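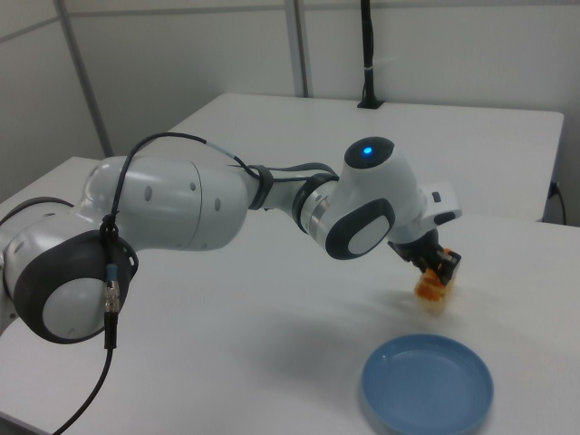 Labor für Handhabungstechnik Mesteck | Arbeitsgruppe Greifsysteme | Stand: November

Seite drucken | Per E-Mail weiterempfehlen

Zweifingergreifer vergleichen: Anleitung für den Ablageversuch mit Teller

Die vorliegende Anleitung beschreibt den Vergleich zweier Zweifingergreifer an einem Tischroboter. Sie richtet sich an Beschäftigte und Studierende, die die Grundeinweisung am Arm abgeschlossen haben. Verglichen werden die Greifer Parevum und Briterham. Die Steuerung erfolgt in beiden Fällen über den Controller Heitmann, dessen Parameter zwischen den Versuchsreihen nicht verändert werden dürfen.

Versuchsaufbau

Der Greifer weist in der Ausgangshaltung schräg nach unten zur Tischplatte. Als Ablageziel dient ein flacher, runder Teller mit erhöhtem Rand. Im Aufbau mit dem blauen Teller und dem orangefarbenen, gerippten Objekt hebt sich beides deutlich von der weißen Tischplatte ab, was die Auswertung der Kamerabilder erleichtert. Der Teller wird leer aufgestellt und seine Lage mit der Schablone aus der Versuchsmappe geprüft.

Leitungen, die am Arm entlang zum Handgelenk geführt werden, sind so zu befestigen, dass sie bei voller Drehung des Handgelenks weder spannen noch in den Arbeitsbereich der Finger geraten. Die Leitungsführung ist nach jedem Greiferwechsel erneut zu kontrollieren.

Greifer montieren

1. Arm in die Wechselposition fahren und Antriebe abschalten.
2. Greifer am Flansch ansetzen und Schrauben über Kreuz anziehen.
3. Steckverbindung schließen, Antriebe einschalten, Greifer im Controller auswählen.
4. Finger ohne Objekt einmal vollständig öffnen und schließen.
5. Werkzeugmittelpunkt neu einmessen. Die Werte des zuvor montierten Greifers dürfen nicht übernommen werden.

Durchführung

Das Programm fährt das Objekt an, schließt die Finger, hebt es knapp über die Tischplatte an und führt es zum Teller. Vor dem Öffnen der Finger hält der Arm 400 Millisekunden inne. Die Pause ist fest vorgegeben und gilt für beide Greifer.

Bei Objekten mit unebener Oberfläche hängt das Ergebnis stark von der Angriffsstelle ab. Das Objekt ist daher vor jedem Durchgang in derselben Ausrichtung aufzulegen. Ist es sichtbar verformt oder beschädigt, wird es ersetzt und der Wechsel im Protokoll vermerkt. Die Schließkraft wird in 3 Stufen geprüft, beginnend mit der niedrigsten. Rutscht das Objekt bereits beim Anheben, wird der Durchgang als Fehlgriff gewertet und nicht wiederholt.

Während der Bewegung ist das Hineingreifen in den Arbeitsbereich untersagt. Der Not-Halt muss für die bedienende Person jederzeit erreichbar sein.

Bewertung

Zu protokollieren sind:

- Greifer und Kraftstufe
- Griff gehalten: ja / nein
- Ablage vollständig innerhalb des Tellerrands: ja / nein
- Berührung des Tellerrands durch Finger oder Objekt
- sichtbare Druckstellen am Objekt

Bewegungsunschärfe in einzelnen Kamerabildern ist kein Ausschlussgrund. Maßgeblich für die Bewertung der Ablage ist das Bild nach Rückkehr des Arms in die Ausgangshaltung.

In der bisherigen Vergleichsreihe wurden rund 856 Durchgänge ausgewertet. Der Greifer Parevum hielt unregelmäßig geformte Objekte auf der mittleren Kraftstufe zuverlässiger, während der Greifer Briterham beim Öffnen weniger Platz benötigte und den Tellerrand seltener berührte. Für weiche Objekte liegt noch keine belastbare Empfehlung vor. Ergänzende Messungen sind mit dem vollständigen Parametersatz beim Labor einzureichen.

Kontakt | Impressum | © Labor für Handhabungstechnik Mesteck | Nach oben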